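Tukent cell - setup, care and repair of the simulated tabletop arm

README for whoever has the cell this month

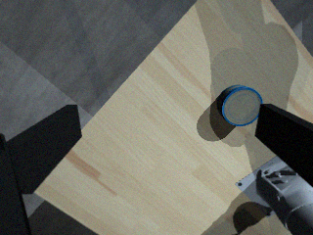

Wrist view, fingers open, can close to the right finger. Rendered.

What this is

Tukent is one arm, one table and one can, all of them simulated. It exists so that changes to the gripper code can break something cheap. This file covers how to bring the cell up, how to keep it healthy and what to do when it sulks. It does not cover the training code, which lives in Starka and has its own README, written by more patient people.

You would think a machine with no grease, no cables and no weather would need no maintenance. Mahlet Woldegiorgis thought so too, and now she maintains it.

Before you start

You need a working Starka checkout, the Mimo scene pack and a graphics card that isn't busy with somebody else's job. Check that last one. Esko Koivisto runs long jobs overnight and gives them names like "test".

Copy cell.default to cell.local and edit the copy. If you edit the default file, everyone gets your table height, and the table height is an emotional subject here.

Bringing the cell up

1. Start the scene with the arm parked. Wait for the physics to settle before you send anything.
2. Open the gripper all the way and read the width back. The commanded width and the measured width should agree. If they don't, stop and go to "Fingers".
3. Move to the look pose and save one render from the wrist view.
4. Compare it with the render above. Both fingers should come in from the sides at mid height, with a wide gap between them. The position of the can may differ, as the spawn point is random unless you fix the seed.
5. Run the short check: 23 open-and-close cycles with nothing in the gripper, then 2 with the can.
6. Write the result in the log. "Fine" is not a result.

Wrist view

The view sits over the table at an angle, so the table edges run diagonally. This is how Aarne Miettinen set it up and it is correct. Please stop straightening it. The policies were trained on the crooked one, and every time a tidy person levels the horizon we lose an afternoon.

The speckle in the render comes from the low sample count. It is allowed. If you raise the sample count the pictures get prettier and the cell gets slow, and then people ask in the channel why the cell is slow.

Lighting and shadows

The arm throws a big shadow over the table and the can often ends up inside it. Leave it in. We had a version with the shadows off for most of December, and the detector got very good at finding cans in a world without a sun.

If the arm's shadow is missing altogether, the light has been reset to ambient. Reload the light file from Mimo. If the can has a shadow but the arm doesn't, the arm mesh has lost its cast flag - this happens after every mesh import, and will go on happening until someone fixes the importer. Elli Valtonen has a branch. The branch is old.

Fingers

The fingers are separate meshes joined to the gripper bars. A thin dark line at the joint is normal. A gap you can see the floor through is not, and means the finger offset was saved in the wrong units.

To reset the fingers:
- park the arm and stop the physics
- delete the cached collision shapes (yes, both)
- reload the gripper from Mimo
- start again from step 1

Do not drag a finger into place by hand in the viewer. It will look perfect and the collision shape will stay exactly where it was. Mesfin Beyene spent 41 minutes gripping a can with a finger that was, as far as the physics knew, somewhere else.

The can

The can can spawn very close to a finger. In the wrist view a fingertip may overlap the rim, and that alone doesn't tell you they are touching. Read the contact report. If there is contact before the first command, throw the episode out and respawn.

If the can jumps when the scene starts, it was spawned slightly inside the tabletop. Raise the spawn height a little. A little. The ceiling has no collision shape and we would like the can back.

Base

The base is fixed to the table by a constraint. The bolt holes are decoration. If the arm creeps over a long run, the constraint has gone soft: delete it, add it again, and run the short check 3 times before trusting anything.

Known problems

- The viewer forgets the wrist view when the window is resized.
- The Toivonen exporter writes the log in local time and the renders in universal time. Sort by file name.
- Closing the gripper at full speed on the can sometimes sends it off the table. Logged as "low priority" by someone who doesn't have to respawn it.

Questions

Ask Mahlet about the cell and Elli about meshes. Ask Aarne about the wrist view only if you have time to sit down.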